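Help wanted: cleaning and tidying at our Rillum workspace

Hi all! I look after the long room at Rillum (brick wall, white arched ceiling, you've probably walked past it) and I'm looking for 2 people to help me keep it clean and in order from September. It's a friendly place and the work is simple, but I'm picky about cloths and I'd like you to be a bit picky too.
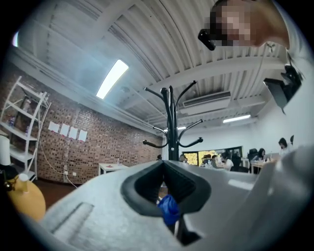
The long room at Rillum, with the coat rack and the brick wall

What you'd be doing: wiping down the tables, desks and shelving, sweeping the wood floor, putting bottles back where they belong, folding the clean cloths and keeping cables out of the walkway. The papers on the wall stay up, please - I've had to reprint them twice already. Coats go on the rack and chairs go back to their desks, and then you can lock up and head home.

You don't need experience. We'll go through the whole room together on your first couple of shifts, and I'm happy to show you how I fold things (fluffy side out, always!). Blue microfiber is for dry dusting and the old cotton rags are for spills.

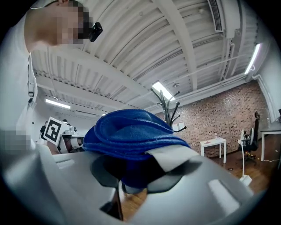
Priit Krūmiņa wrote back when I passed the draft along: please say that the cloths get washed without softener, I've ruined a whole stack that way and they just push the dust around afterward.

So, no softener. Supplies are on us, and so is coffee.

Shifts are two hours in the evening and we can work around classes or another job. If you're interested, drop a note at the Rillum front desk with your name, the evenings you're free and a phone number. Please get it to me before September starts.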